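4.2 Open-day demonstration

The second part of the study took place at the Brandham open day on 27 Mar 2025. Visitors came through the lab in small groups, and each group stayed for one demonstration and a short talk. The talk covered the Dreltton project and the Lurkari dataset, which held 3235 recorded episodes at the time of the visit. We wanted to find out whether people with no background in robotics could follow what the hand-held grippers are for after watching them used once.

The demonstration was given by Sze-wing Chung, who had also recorded part of the dataset. We chose a task from the tabletop set that most visitors would know from home: two metal cups and a wire basket on a table, with the cups to be put in the basket. The operator sat at the table with a gripper in each hand. Visitors were free to ask questions during the task -- the operator answered them without stopping unless the answer needed a gripper to be put down.

Each demonstration was planned to last 20 minutes, including the talk. We kept the object set the same for all groups so that their answers could be compared. The starting positions of the cups were left to the operator, as they are in normal recording. No script was used for the spoken part. An earlier trial in June had used a script, and the visitors in that trial asked very few questions.

After the demonstration, visitors filled in a one-page form. It asked them to say in their own words what was being recorded and how a robot might use it later. We received 200 completed forms. Two of the authors coded the answers separately, using the scheme given by Su for the earlier trial, and settled any differences by discussion. Forms with no written answer to either question were left out of the count.

Figure 3 shows the cup-and-basket task. The views of the whole table also show the cables from both grippers.

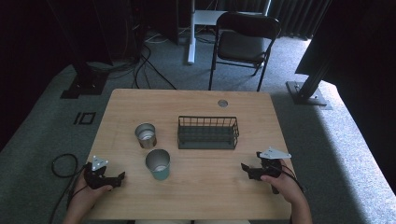
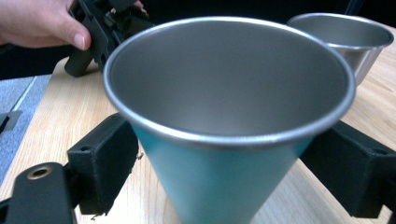
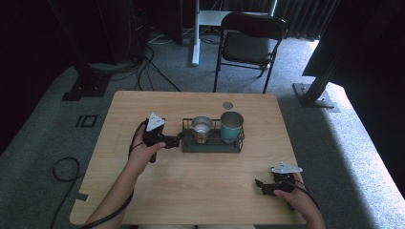

Figure 3. The cup-and-basket task: cups outside the basket (first), the teal cup held between the gripper fingers (second), and both cups in the basket (third).

4.3 Visitor responses

Most visitors wrote that the movement of the hands was being recorded. Fewer mentioned the opening and closing of the gripper fingers, although the operator had pointed this out in the talk. Answers to the second question were more mixed. Some visitors expected a robot to repeat the same movement exactly, and others wrote that it would need many recordings before it could handle cups in new positions -- the second group had often asked about the size of the dataset.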